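Re: [cell-users] next year's bin picking money
From: Kayode Haruna
22 June 2025

Quick one, on my way out. Answers under the quote.

> Drivstead want our list by November. Can we get by with the
> one arm and just buy grippers? And is Bagheri's quote for
> the cable dress pack worth a look or is that gold plating?

Keep the arm, yes. Grippers: 2, not more. Dress pack, worth it I reckon, have a look at how the hose and cables run round the wrist now.

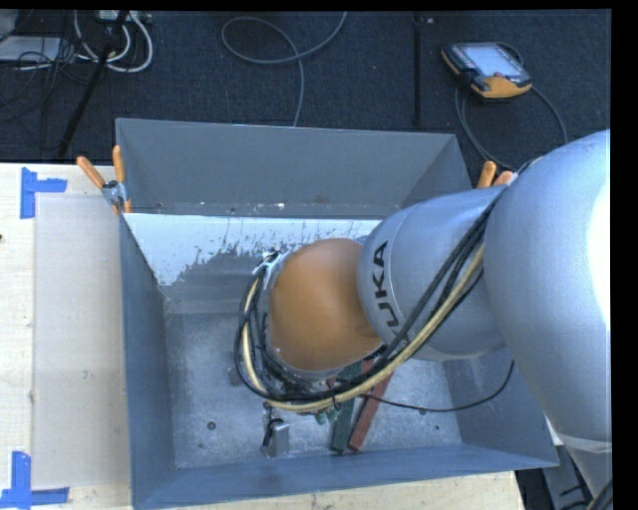 2 min read

Also need proper bin fixturing. Clamps on the rim are fine for trials, not for the Leltelley parts. Put down $2000 for that and 30 hours of labour, Cedisside can do the metal work. Dont forget freight.

Long bars and small blocks in the same bin so please no single purpose tooling.

Will send teh spreadsheet tonite.

Kayode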